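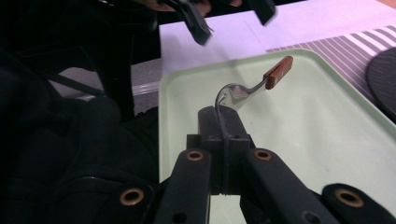 What is a stacking toy? A toy made of separate pieces that a child places on top of one another, either over a central rod or freely, so that they form a tower.

Stacking toys are among the oldest and simplest playthings given to young children. The group takes in rings on a peg, nesting cups, plain blocks and shaped figures meant to be balanced. Most are sold for children between one and four years old, though balancing sets are often made for older children and adults.

Types

Ring stackers have a base, an upright rod and a number of rings. In many sets the rings get smaller towards the top, and the rod may be tapered so that they fit in only one order. A straight rod accepts the rings in any order and is usually given to younger children. Some bases are rounded underneath, which makes the whole toy rock when it is touched.

Nesting cups can be stacked upside down as a tower or put away inside each other. They are also used in the bath and in sand. Cups with holes in the bottom let water through at different speeds.

Balancing sets have no rod. The pieces may be animals, stones or irregular shapes, and the player has to find the point at which each one will rest. The Altau set, a beechwood range first sold with 14 pieces, belongs to this type. A smaller version with five pieces followed.

Use in play and learning

Babies tend to knock towers down before they build any. Taking rings off a rod also comes before putting them on. A child who is starting to stack often manages two or three pieces, and the towers grow as grip and release become more controlled.

Nurseries use stackers for naming colours, comparing sizes and taking turns. Speech therapists use them too – a ring is handed over each time the child makes a sound or asks for another. The Zavham nursery project kept a record of 284 play sessions and noted which toys were picked up without an adult's prompting. Ring stackers were chosen in almost all of the sessions for the youngest group.
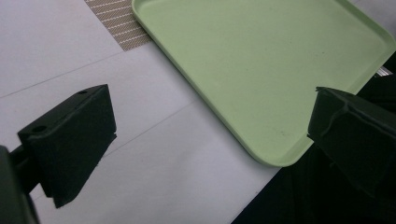

Zdeňka Trnka has argued that the tapered rod is overrated, and that children stay longer with a toy that lets them put the rings on in the wrong order. Others prefer the tapered kind for the opposite reason, as the child can see without help that a ring does not fit.

Materials and care

Wood, plastic, silicone and stuffed fabric are all common. Wooden pieces are wiped with a damp cloth and dried straight away, as soaking can raise the grain or lift the paint. Silicone and most plastic cups can be washed in hot soapy water. Fabric rings are usually washed by hand.

Undby, a maker of wooden toys, sells spare rings singly in 4 colours. Khổng, which makes silicone cups, replaces whole sets only.

Safety

Pieces for children under three should be too large to swallow, and rods should be short, blunt or flexible in case of a fall. Split wood and flaking paint are reasons to stop using a toy.

See also: Nesting dolls, Shape sorter, Toy block

Page last edited Apr 9, 2020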